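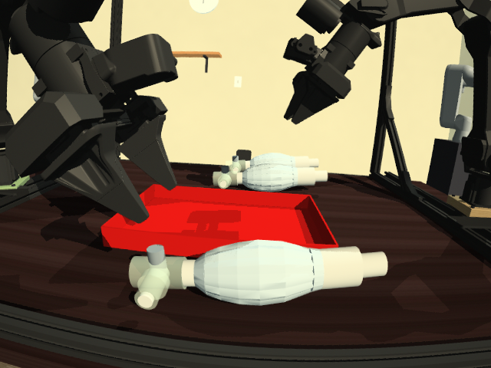 August, evening, Canley shed. Spent a happy couple of hours on the sim for the two-arm build, with Huguette's kettle going the whole time. The job is still bag-valve devices into the red tray, and I've set tonight's batch at 45 runs so we can compare like with like.

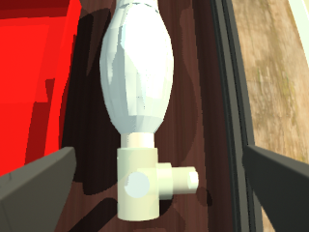 I want the fingers coming in either side of the cream connector, well below the bulb, and I've slowed the close to 700 ms (it was far too snappy before, bless it). Edeltraud, could you check my wrist offsets when you're next in? I've saved them as Flustus 9.

Comments (2)

Edeltraud Gisler: Will do! Is the side port in the collision model yet?

Huguette Chauvin: Try Flustus 11, I put it in there.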